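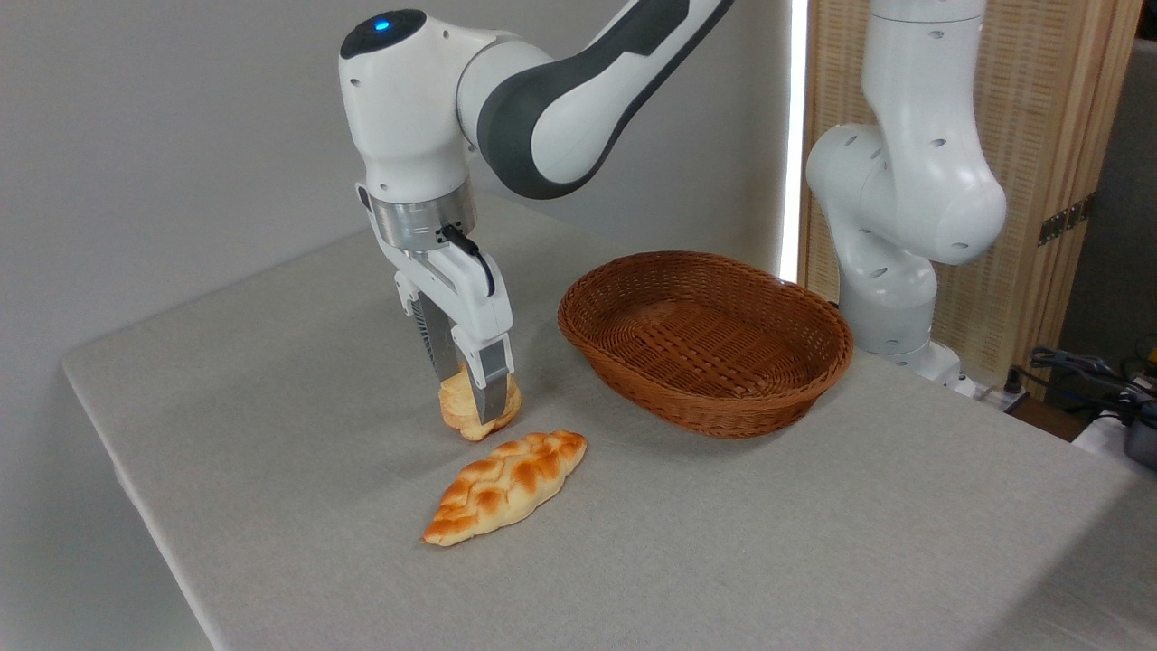

From: Jocelyn Landry
To: breadtable list
Date: Sep 25, 2025
Subject: Re: Basket order and crust damage

Etenesh Ambaye wrote:

> We are getting complaints about flattened rolls again. The baskets are
> packed before service and by the time they reach the tables the small
> rolls at the bottom have dents in them and the braids have lost flakes
> of crust. Is there an agreed packing order? I have the sheet from April
> but it only covers the round baskets. Also, are we lining the oval ones
> or not? Yevhen says yes, Solange says no.

Etenesh,

The April sheet is out of date. It was written for the round baskets from Gurkeck, which are deeper and have straight sides. The oval wicker ones with the rolled rim need a different order. Until Ville updates the sheet, please use the following.

1. Lay the bread out on the cloth first, next to the basket. Do not pack straight from the cooling rack. Rolls that are still warm underneath will take a dent from anything that touches them, and you can't feel this from the top crust.

2. Braided loaf goes in before the rolls. Set it along the long axis of the basket, flat side down. If the pointed ends ride up on the rim, the loaf is too long for that basket and should go on a board. Do not bend it to fit. The crust opens at the creases between the strands and the crumb shows.

3. Small rolls go in after, along the sides of the braid, one layer only. No rolls on top of the braid. Most of the flaking you describe comes from rolls sliding over the glazed crests in transit.

4. Lift rolls by the sides, low down, with light pressure. Set them down, don't drop them. The last bit of height does more damage than people expect.

On lining: Solange is right for the oval baskets. The weave is tight enough to hold crumbs, and a folded napkin raises the bread above the rim, so it shifts when the basket is carried. Yevhen's advice is correct for the open-weave Lotar baskets, where crumbs fall through onto the tablecloth. I suspect the two of them were talking about different baskets.

On quantity: we have 2 sizes of oval basket in the store room and they look much alike on the shelf. The smaller one will not take a braid and a full layer of rolls. Put the braid in that one by itself and send the rolls separately.

Cleaning, as it came up last time: tap the basket out upside down, then use a dry brush along the inside of the rim. Do not soak wicker. One of the Zedix baskets was left in the sink overnight and the base no longer sits flat.

One open question for the list. The glaze on the braids is currently egg and milk. Ville has suggested egg only, on the grounds that it sets harder and should chip less. My experience is the opposite, that a harder glaze comes off in larger pieces. If anyone has tried both on the same dough, please post the proportions and the oven temperature.

Jocelyn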